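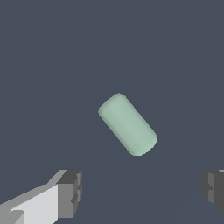
Figure 3. Simulated wrist camera view with the gripper open and the cylinder between and above the fingers, not in contact.

3.2 Wrist camera and gripper setup

The simulated cell has one arm, a parallel gripper, and a camera fixed to the wrist. We set the camera so that both fingers stay in the lower corners of the image when the gripper is open (Figure 3). The first version of the cell had the camera farther back, and the fingers took up too few pixels for the policy to tell a partly closed gripper from an open one. Garnet Vachon moved the mount forward in December, and all results in this paper use the new position.

The surface is a plain dark blue-gray and the target is pale green. We kept the finger meshes coarse, with stepped edges, to hold down render time. Collision shapes are separate from the visual meshes and were not changed.

Each time the arm model is updated, the camera pose has to be checked again. We load the Noltness check file, open the gripper fully, and compare the fingertip positions with stored values. If either tip is off by more than 2 pixels, the mount offset is corrected by hand and the check is run again. An offset error left in place early in the project cost us 300 episodes, which were thrown out.

After the last correction we recorded 2,227 episodes. Of these, 1,398 were used for training, and the rest were held back for the tests in Section 4. Episodes in which the cylinder left the camera view before the fingers closed were kept in both sets.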